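Home | Forums | Silver & Plate | Search | Members | Log in

Staria flatware, is the Hormont pattern worth chasing?

ineke_v
I won a box lot at the Van Damme sale in February and I'm still grinning. 19 forks, 12 teaspoons and a fish slice, all Staria, all Hormont! Lot 409, in case anyone else was bidding. The fish slice has lovely pierced work and a crest I can't place. Does anyone collect this pattern?

kobe_schouten
Congratulations! I love Hormont, but check the backs of the forks. Staria sold it in sterling and in plate, and the plated ones have a little star after the name.

ineke_v
No star on any of them, hooray. I'm clearing the big table tonight so I can sort them by maker's mark.

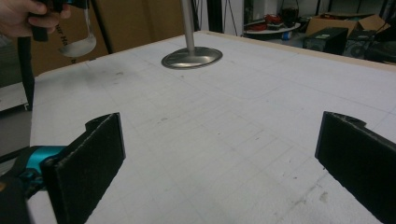

The sorting table

Two of the forks feel lighter than the rest, same pattern and same length. Later production?

JolienK
I'd say those two are Graster. They copied Hormont very closely, and the shoulders are a bit rounder.

kobe_schouten
Can't agree, Jolien. Graster never did that shell on the heel. Lighter forks are just worn forks, people ate with these every day!

JolienK
Mine has the shell and a Graster mark, so somebody did it :) Will dig it out and post the mark.

liesbeth b.
Please do, I have six with no mark at all and would love to know. Ineke, don't polish that crest until you've had it looked at.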